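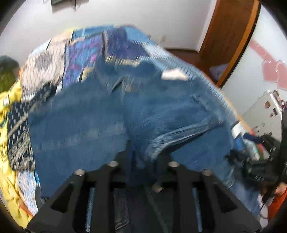

MEDIA RELEASE
January

Henare opens its Fold and Pass clothing program to every household in the district

Good jeans are sitting at the back of wardrobes all over town, and Henare wants to see them walking around again. The community clothing exchange has thrown open its Fold and Pass program to all households, after a pilot that moved 1,000 garments from one home to another in a single season.

The idea is an easy one. Pull out the clothes you no longer wear, lay them on the bed one at a time, check them over, fold them and pack them in a Wuvetti bag. Drop the bag at the Henare rooms in Drideleck Lane and it goes onto the rails for other families to choose from. There is no charge to give and no charge to take.

"We had a fair idea people would bring things in, but we didn't expect them to have such a good time doing it," said Ashton Grimshaw, program coordinator at Henare. "People turn up at the counter and want to tell you all about it. They found the shirt they wore to their first job, or the kids had a fashion parade down the hallway with Grandpa's ties, and then they stay for a cuppa and go home with a jacket. I love it."

The pilot took in 40 households. Denim was the runaway favourite, both coming in and going out, and jeans in adult sizes rarely lasted a full day on the rail. Children's pyjamas and school jumpers came next. Scarves were slower, although a big basket of them did find a home with the Clurkov drama group, who are now very well wrapped.

Why the bed?

Regular givers will know that Henare's sorting guide starts in the bedroom. A made bed is the biggest flat surface in most homes, it is a comfortable height for folding, and you can see a garment properly when it is spread out full length. A pair of jeans laid flat with the waistband towards the pillows will show you a worn knee or a split seam in a moment. It also puts a gentle deadline on the job, as anyone who has started a clean-out at nine at night can tell you.

The new edition of the guide was put together by Chang-ho Ham, who runs the mending table at Henare and has handled more zips than he cares to remember. It fits on both sides of one sheet and can be picked up from the counter.

For jeans, Chang-ho suggests the following:

Do up the button and the zip. If either one sticks, leave a note with the garment and the mending table will have a go at it.

Turn out the pockets. So far the table has found shopping lists, a house key, a great many tissues and one very old bus ticket.

Check the inside of the thighs and the back pockets, where denim tends to thin first.

Leave the labels on if you can. Size labels save a lot of holding things up and squinting.

Smooth the legs, fold one over the other, then fold in thirds from the hem. Jeans folded this way stand up in the bag and don't come out creased.

"Don't throw out a pair for a missing button," Chang-ho said. "A button is five minutes. I've got jars of them, every colour you like. Bring me a good pair of jeans with no button and you've made my morning."

Clothes should be washed and dry before they are packed. Henare can't take underwear, swimwear or single socks, but is very happy to see bed linen, quilts and cushion covers, which have been on the wish list since winter. Patchwork of any age is especially welcome. Fabric that is past wearing can go in a separate bag marked "rags", and the mending table will cut it up for patches.

What's new this time

Along with the wider area, Fold and Pass has longer hours and a second mending table, so that people can bring a garment and learn to fix it themselves. Sessions run for 2 hours in the evening, starting at six. Needles, thread and machines are supplied, beginners are very welcome, and there is no need to bring anything fancy to work on. The first round has 22 places, and names can be left at the counter.

There will also be a try-on corner with a proper mirror and a curtain that closes all the way, following several firm requests from pilot families.

"The curtain was the number one comment on our feedback cards," Ashton said. "We heard you. It's a lovely curtain."

Wuvetti bags are available free from the Henare rooms and can be used over and over. Households who can't get to Drideleck Lane can ask for a pick-up when they collect or order their bags, and drivers will come by in the late afternoon.

About Henare

Henare is a community clothing exchange run from Drideleck Lane. It collects, mends and passes on clothing and household fabric, and teaches basic sewing to adults and teenagers.

Media contact

Ashton Grimshaw, program coordinator, Henare. Interviews with Ashton and with Chang-ho Ham can be arranged through the Henare counter. Journalists are welcome to sit in on a mending session, and to bring their mending.

ENDS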